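Budgeting for Handheld Grippers: What the Purchase Order Leaves Out

By the equipment desk

The first quotation a buyer sees for a set of handheld grippers is usually short. It lists the tool, a camera mount, a pair of fingers and shipping. It fits on one page, and the total looks small next to the price of a robot arm. Most of the money in a collection program is spent on lines that do not appear on that page.

The tools themselves are simple. An operator holds the handle, closes two fingers on an object and performs a household task by hand while a camera records the motion. The recordings are later used to train an arm with matching fingers. Because no arm is present during recording, the work can go wherever the operator can go, and a program can start in weeks. This is the main reason planners choose it, and it is also why they tend to budget for it poorly. An arm comes with a site survey, a safety review and a service contract. A handheld tool comes in a cardboard box.

Wegener, a contract data firm that runs folding and tidying tasks in private homes, shared its planning sheets for this article. Its current order covers 30 handheld units. Two are held back as spares and never leave the workshop except to replace a failed unit. The sheets were revised in July after the first full cycle of home visits, and the changes are instructive.

Fingers and pads

Finger pads moved from a single line under "accessories" to a section of their own. Pads wear unevenly. Denim, towels and anything with a zipper roughen the inner face, and operators begin to squeeze harder to compensate. The change shows up in the recordings as a different closing width for the same object. Wegener now replaces pads in matched pairs on a fixed schedule and writes off the old ones, even if one side looks serviceable.

The cost per pair is low. The labor is higher than expected. A pad change takes the unit out of use while the finger is unpinned, cleaned, refitted and checked for travel. If the fingers are calibrated to the camera, the check has to be repeated and logged. Buyers should ask the supplier whether pads can be changed without removing the finger, and should ask for the answer in writing.

Terholm, which supplies printed fingers to several programs, quotes fingers and pads separately and sells the pins by the bag. This is a sensible arrangement. Pins are the part most likely to be lost in a home, and a unit with a missing pin is out of service whatever the condition of the rest.

Storage and handling of recordings

Storage is the line most often set too low. Planners multiply hours by file size and stop there. The true figure has to include the rejected takes, which are kept until review is finished, and at least one full copy held at a second location. Wegener set a target of 2000 accepted takes for the first cycle. Its first storage estimate covered only those takes. The revised version covers everything recorded, with a deletion date attached to each batch.

Transfer time also belongs in the plan. Operators working in homes cannot rely on the household connection and should not be asked to. Cards are carried back and copied at the workshop, so the program needs enough cards for units to go out again while the previous batch is still being read. Card readers fail more often than cards. They are cheap, and a shelf of them should be bought at the start.

Task materials

Programs that work in a rented room must buy their own clothing, bedding and kitchen goods. Programs that work in homes use what is there, and this changes the budget in two ways. Material cost falls close to zero. Review cost rises, because the surroundings vary from one visit to the next and the reviewer has to judge each take against its own conditions.

Soft goods are the hardest category to plan. A mug has one shape. A pair of jeans has as many as the operator leaves it in, and a thick blanket underneath changes how the fingers reach the edge of the fabric. Wegener allows twice the review time for cloth on a bed as for cloth on a table, and its sheets list the two as separate tasks with separate rates.
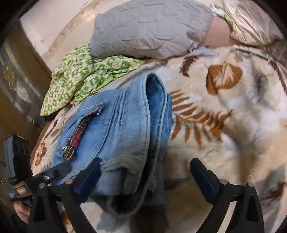

The separate rate has a practical effect on scheduling. A visit made up entirely of bed tasks yields fewer accepted takes, so a planner who pays by the take will find operators choosing tables. Paying by the hour removes the problem but makes the yield harder to forecast. Wegener pays by the hour and sets a mix of tasks for each visit. The forecast for a bed-heavy visit is 77 takes before review.

Buy, lease or build

Woltel leases complete kits with pads and calibration included. The monthly charge looks high beside the purchase price, and over a long program it is. For a first cycle it can still be the cheaper choice, as a team that has never run home visits does not know its own wear rate and will either overstock or run out. A lease of one cycle gives real numbers to plan from. The contract should state who pays for lost pins and who owns the calibration logs when the kits go back.

Building in-house is common in university groups and suits small counts. Drawings can be adapted and the fingers printed overnight. The difficulty comes with the second batch. A printer is moved or a material is changed, and the new fingers flex a little more than the old ones. Trirkwood, which tried this route before switching to purchased parts, had to keep two calibration profiles and label every handle with the batch it belonged to. The labels wore off. Engraving costs more and should be specified from the start.

Whichever route is taken, the order should name the finger geometry by revision number and require notice before any change. Suppliers improve their products between orders, and an improved finger is a different finger as far as the recordings are concerned.

A spare-parts order should be placed together with the first order and delivered to the same address. Separate deliveries are regularly signed for by different departments, and the pads end up in a storeroom under someone else's cost code – a small matter until the first pair wears through.

Related items

Reading a Service Contract for a Bench Arm
Card Readers, Hubs and Cables: A Buyer's Checklist
Printed Parts and Revision Control
Leasing Terms for Short Programs
How to Cost a Second Copy of Everything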